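How to compare two grippers on a door handle in simulation

Opening a door looks like a small job for a robot, but it is a good test for a gripper. The fingers must go around a lever, keep hold of it while it turns, and then follow it on a curve when the door swings. In this tutorial I explain how I set up such a comparison in the simulator, what I log, and how I decide between two hands.

The robot model is a two-arm body which we call Sani. The left arm carries a gray parallel gripper, model name Hekorwood. The right arm carries a slimmer black one, the Zandex. The apartment map is Jurdale, and I use it because it has heavy colors and many doors. If you use other models, the steps are the same.

What you need before you start

A two-arm robot model where each gripper can be changed in the config file.
A map with at least one hinged door with a lever handle.
A view from the head of the robot, so you can check the contact with your own eyes.
A place on disk for logs. My full comparison gave 3,908 log files, so please make folders first.

Step 1. Check the door before you check the gripper

Move the door by script, without the robot, from closed to fully open. Look at the hinge limits and at the collision shape of the handle. In my first version the collision shape was a simple box, much thicker than the visible lever. Both grippers looked excellent and the results were worth nothing. I lost most of November on this, so do it first.

Step 2. Place the robot

Put the base so the handle can be reached with the elbow a little bent. With a straight elbow the arm cannot follow the curve of the door, and you will blame the gripper for a problem of the arm. Write down the base position and do not touch it again between the two grippers.

Step 3. Make the grasp and stop

Send the gripper to the handle, close it, and pause the simulation. Do not turn the lever yet. Look at where the fingers meet the lever, and save this view together with the joint values.
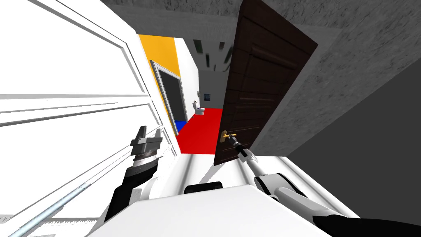 Black gripper closed on the brass lever, gray gripper raised in front of the white door.

If the fingers hold only the end of the lever, move the target a little closer to the pivot. I use the same target for both grippers, given in the coordinates of the handle and not of the world. This way it stays correct when the door has another angle.

Step 4. Decide what the second arm does

The arm which is not tested should have one fixed pose. I keep it up, with the fingers pointing upward. It is tempting to let it hang down, but then it may touch the door on some runs and push it. Such a run must be thrown away, and you find it only if you log contacts for both arms.

Step 5. Run the pull with different door angles

Start each run from a different door angle and a small random error in the grasp target. I made 1,194 runs for each gripper. This is more than you need for a first look; even a short night of runs shows the main difference. For each run, save these values:

Angle of the lever, at every time step.
Angle of the door, at every time step.
Sliding distance between finger and lever.
Contact force on each finger.
The reason for the end of the run (door open, grip lost, joint limit, or time).

Step 6. Look at the views again, not only the numbers

Pick some runs by random and open the saved head views. In our team we want to see that the fingers are really around the lever and not inside it. Simulated fingers can go into a thin object when the time step is too large, and the numbers may still look fine — the door opens, after all.
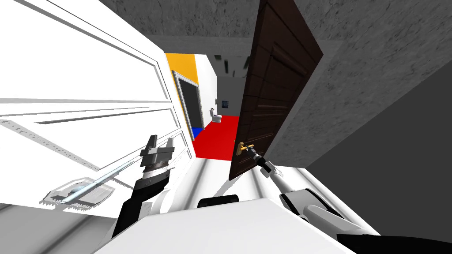 Step 7. Change sides

Now repeat everything with the grippers exchanged between the arms. This takes time, but the two arms do not reach the handle in the same way, and without this step you compare arms and grippers mixed together. Remember to update the mass of the hand in the config. I forgot it one time and had to delete 437 runs.

How to read the results

I sort first by the reason for the end of the run. In my tests the Zandex lost the grip less often, as its slim fingers find more space behind the lever. The Hekorwood slid more on the lever, but its forces were smoother when the door was already moving. With a larger grasp error, up to 81 percent of its failed runs ended before the lever was fully turned, so the weak point is the first contact and not the pull.

If your results for the two sides are very different, go back to Step 2 and check the base position before you change anything in the gripper.

Last updated June 13, 2020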